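Notebook, back room bench, 24th December

Quiet day. Half the building has gone home already and the heating is on its holiday setting, so I have my coat on at the desk and a blanket over my knees, and I am writing this up properly for once instead of leaving three words and an arrow as I usually do. Kulap, if you are reading this in the new year, hello, and yes, I did find the tape.

The plan was to finish the sorting work on everyday things before we close up. We have been at this since October, on and off, and the question is still the same plain one we wrote on the first page: when you give a person a table with a handful of household bits on it and ask them to put it in order, what do they think "in order" means? I had expected most people to line things up by size. Most people do not. They make little families. Things for drinking go together, things for the bathroom go together, and whatever is left over gets pushed to a corner and looked at with suspicion.

Nawal Erraji and I argued about this over lunch (a very good lunch, she brought the lentil thing again). Her view is that the families are already in people's heads before they sit down, and the table hardly matters. My view is that the table matters a great deal. If the bottle is lying on its side, people want to stand it up before they do anything else. If something is close to the edge, they pull it in. They tidy for safety first and for meaning second. We agreed to try a few layouts where the families are half mixed, with nothing neatly paired except the cup and the spoon, and see where a person's eye goes.

I used the light wooden table with the rounded corners, which I have become fond of. The grain is faint enough that nothing gets lost against it. The woven divider is up behind it, with the sides folded in a little, and that has made more difference than I thought it would. Before we had the divider, people kept glancing at the shelves and asking whether they were allowed to put things away over there. Now they treat the tabletop as the whole world, and the sessions go a good deal smoother. 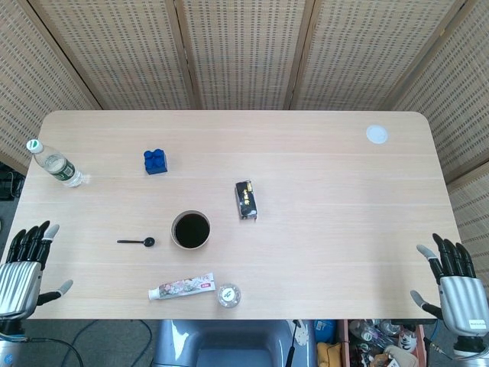 The cup is the piece I worry over most. With the dark drink near the top it changes the way people treat everything around it. They slow down. Two of our earlier sitters wouldn't move the cup at all and arranged the rest of the table to suit it, as if it were a lamp or a flower pot, and one of them apologized to it when she bumped the table. We tried the same layout with an empty cup in October and people slid it about without a thought. Nawal wants to write that up as its own section. I think she is right, though I would like more sittings before we say anything loud.

The toothpaste is the other good one. It goes at the near side of the table, on a slant, and I have learned to leave it that way, as a tube set down perfectly straight looks like it has been placed by someone with a ruler, and people become shy about touching it. The small clear round jar goes by its right-hand end. Kulap Sriwong's guess, back when we drew up the list, was that everybody would call those two a pair, bathroom things, done. Some do. Others put the jar with the black box, and when I ask, they tell me that both are "small nice things," a category I would never have come up with and now see everywhere, including on my own windowsill at home.

And then the blue brick! I put it in as a stray, something that belongs to no family on the table, and it has turned into everyone's favorite. People hold it while they think. I caught myself doing it this afternoon, turning it over and pressing my thumb on the studs while I was meant to be filling in the sheet.

The flat white disc I leave far off on the right by itself. I have been calling it the coaster in the notes and Nawal has been calling it the lid, so whoever types up the sheets will think we own two of them. We need to settle on one word. For now I have written "white disc" on the new list, and I would ask everyone to stick to that, please, even if you are sure.

Things to pick up when we are back:

The sheets from the Nuvetgate sittings are in the gray folder, and the page numbers start at 608 because I carried on from the old book. Don't renumber them.

I want 12 more sittings on the mixed layout before we change anything on the table.

Kulap to ask Prieto whether we can keep the divider through the spring. I would hate to go back to the shelves.

Cup gets washed every time, even if it looks fine.

It has gone dark outside while I was writing and I still have to find my other glove. Keys are in the usual drawer.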